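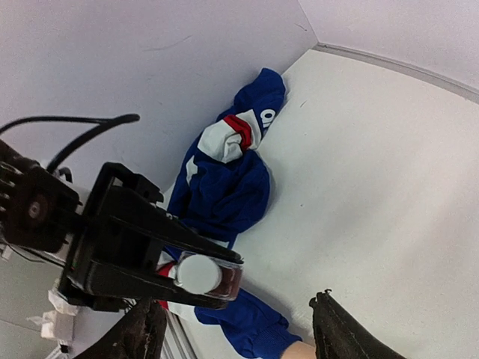
Teaching a pair of robot arms to do something with a small bottle is a bit like teaching a teenager to park. You know perfectly well how it's done, you've done it thousands of times, and the moment you have to do it through somebody else's body you turn into an idiot. I'd been given a week with the arms at Sutivora, a small firm above a carpet showroom, on the understanding that I'd be trained like any new operator and put up with the same telling-off. My first proper task was the bottle, the little brownish-red one with the white cap, and my job was to keep it level in the tips of those long black jaws without dragging it through the blue shirt heaped against the wall. The shirt has a white number on it that looks like a 10, and by the second morning I had come to hate that number very much.

The way it works at Sutivora is that you sit in a chair with a controller in each hand, and whatever your hands do, the arms do as well, a tiny beat later. You close your fingers, the jaws close. You tilt your wrist, the wrist tilts. Everything gets recorded - the camera views, the joint angles, how hard you squeezed - and each go is called a demo. Pile up enough demos and somebody can train a model on them, and then (the hope is) the arms will do the job without you in the chair.

The man who taught me was Lawal Onuoha. He used to repair espresso machines and he has the hands for this work, very quiet ones. He moves as if he's underwater. When I took over from him the arms started twitching about like two wasps in a jar, and he let that go on for a good while before he leaned across and said, "You can breathe, you know."

I couldn't, though! Not for the first day. There's something about the delay that makes you hold everything in. You reach, you think you haven't reached, you reach a bit more, and by then the fingers are already past where you wanted them and nudging the thing over. Lawal's cure was to make me do it in slow motion with nothing in the jaws at all, up and down, left and right, for an hour. Then he gave me a sponge. Then a cardboard tube. I was very proud of the cardboard tube.

What surprised me was how fussy they are about the bad ones. I'd assumed that if you got the bottle to the right place, that was a good demo, full stop. No. Lawal threw out loads of mine that had ended perfectly well. One had a wobble in the middle where I'd changed my mind. One had me parking the left arm in a silly position and leaving it there like a forgotten umbrella. "If you dither, it learns to dither," he said, and he pressed delete in front of me, which I thought was a bit brutal before lunch.

The target for the bottle task was 485 kept demos, shared between all the operators. My own contribution by the end of the week was 149, and I'd like it known that Lawal checked every one of them.

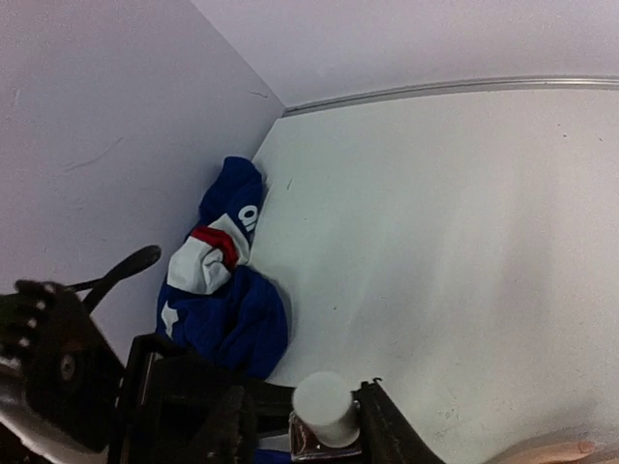

The blue shirt in its corner, with the gripper and the white-topped piece close by.

Cloth is the bit everybody at Sutivora wants to talk about. A bottle is a bottle from one minute to the next. A football shirt is a different object every time you let go of it. The collar turns up where a sleeve was, the red and white trim twists round on itself, and the part you were planning to pinch has gone underneath. They do have a folding task, run on a second bench they call Ellum (the first one is Mohammed, after the electrician who wired it), and I was allowed a go on that on my fourth day.

I was dreadful. I'm quite a neat folder at home, I'd have you know, I do the thing with the sleeves. But when I fold a shirt I'm mostly going by feel, and the controllers give you hardly any. There's a faint buzz when the fingertips meet something and that's your lot. So you're folding with your eyes, and your eyes are looking at screens, and each screen is showing you the world from the wrist of an arm, which means that whenever you turn the wrist the whole world goes with it. I felt properly seasick. Lawal fetched me a ginger biscuit from what is clearly a tin kept for the purpose.

There is another way to do it, and I preferred it straight away. You can take hold of an arm and push it through the job by hand, with the motors gone slack so that it follows you. It's heavier than you'd think but it's lovely - a bit like leading somebody round a dance floor. You can feel when the jaws touch the table. My slow, careful demos got much better that way and I wanted to do everything like that. The trouble is that your own arms end up in a lot of the camera views, and with two robot arms to steer you run out of hands very quickly. They use it for short things, such as showing the exact angle for getting under a collar, and the chair for everything else.

On my last afternoon they let me watch a trained model have a try at the bottle. It runs on software they call Bistum, and it had been fed 2,000 demos from older tasks as well as the first batch from this one. I'd expected it to look like a machine. It looked like Lawal! The same underwater drift on the way in, the same small pause just before the fingers close. I said so and he went rather pink.

It got the bottle up on the first go, and dropped it on the second. On the third it stopped short, hung there above the table, and went back to the beginning, and I had a horrible feeling I knew where it had picked that up. Out of ten goes it managed 7. The engineers were pleased with that and started straight in on an argument about lighting that I couldn't follow at all.

I asked Lawal whether it bothered him, spending his days teaching something to do without him. He's been asked that before, I could tell. He said that every time one task is finished there's another waiting, and the new one is always worse. After bottles it was lids. After lids it's going to be zips, which they're starting in August, and he's been practising on his own coat.

I've still got a bruise on my elbow from the chair, and I keep catching myself picking up the milk very slowly.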